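Harness & Board Swap Kit - Frequently Asked Questions

Last cleaned up in May. If your question isn't on here write to Aisyah Ginting at the Hinmont parts desk, she reads everything but not on Mondays.

What's in the kit?
One wire harness, one control board in its plastic case, a bag of screws, two zip ties. No tools. No instructions on paper anymore, they were always getting thrown out with the box. This page is the instructions, more or less.

Which units does it fit?
Noredby fans, all of them. Bezerra small pump, the newer one with the round lid. Does NOT fit the Durnetti. People keep ordering it for the Durnetti. The plug goes in, the screw holes don't line up, and then it comes back to us with the case cracked.

Do I have to change both the harness and the board?
Usually no. If the board is dead and the wires look fine, change the board. If a wire is chewed or burnt, change the harness and try it before you touch the board. We sell them together because the shipping is the same either way.

What do I need?
Small Phillips screwdriver, a 298 bit if you have the Bezerra (it's in the lid of the pump, look under the sticker). Needle nose pliers. A light colored table, seriously, small screws dissapear on a dark one. Phone to take a picture of the old wiring before you pull anything.

Is it safe to do myself?
Unplug it. At the wall, not just the switch. Then leave it alone for 11 minutes before you open it up - capacitors hold a charge after the power is off. Don't touch the tops of them or the solder side of the board with your fingers. If you aren't comfortable with that, any appliance repair place will do it in half an hour.

Which wire goes where?
Green is ground. Ring end goes under the screw on the metal frame, bare metal, scrape the paint if there's paint. Black also ends in a ring, goes to the post next to it. Reds are a pair and go together into the black plug, don't split them. The white connector clicks onto the pins on the board. If it won't click turn it over.

Ring terminals - on top of the washer or under?
Under. Screw, washer, ring, frame. Snug, then a quarter turn. Don't lean on it.

The red pair seems too long.
It's long on purpose, the Bezerra needs the length. On a fan fold the extra back once and zip tie it. Don't cut it and don't coil it up tight against the motor.

The red pair seems too short!
You have routed it around the outside of the post. Take it back out, go inside the post, try again. We get this one a lot.

Can I take the board out of the case?
Please don't. Everything you need to reach is open from the top or the side. The case keeps the back of the board off the metal. Put it in case and all, three screws, done.

Can I order only the plug?
No. Danang Oei used to crimp them by hand for people who asked nicely, but he's on the pump line now and there isn't time. Whole harness only.

How do I plug things together without bending pins?
Put the board flat on the table first, not in your hand. Hold the case still with one hand, bring the wires in with the other. Push on the plastic of the connector, never on the wires. If a pin does bend, the pliers, gently, once. Twice and it snaps.

It's all connected and nothing happens.
In this order - is it plugged in, is the white connector all the way down, is the green ring on bare metal. Then swap the old harness back on if you still have it. If the old harness works the new one is bad and we'll send another, no charge, no need to return it.

It works but it hums.
Loose ring, most of the time. Sometimes the wires are resting on the housing. Open it up, (unplug first!) move them, close it.

Do you test them before they ship?
Every board gets powered on once. Harnesses get a tug and a continuity check. A bad one still gets through now and then.

Can I return an opened kit?
Yes if the screws are all there and the case isn't cracked. Keep the bag. Please.

What do I do with the old board?
Electronics recycling, not the trash. Most hardware stores have a bin by the door. Old harness can go in the same bin.

Do you ship on weekends?
No. Orders before 3 go out same day, the rest go the next morning. Weekend orders go out with everthing else when we're back in.
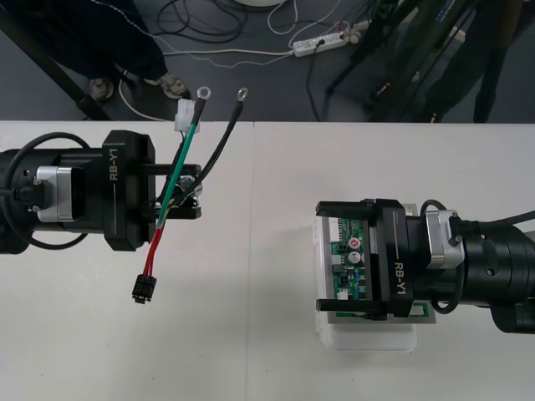

Shipping is flat rate for up to 2 kits. More than that, write first and Aisyah will work out a box.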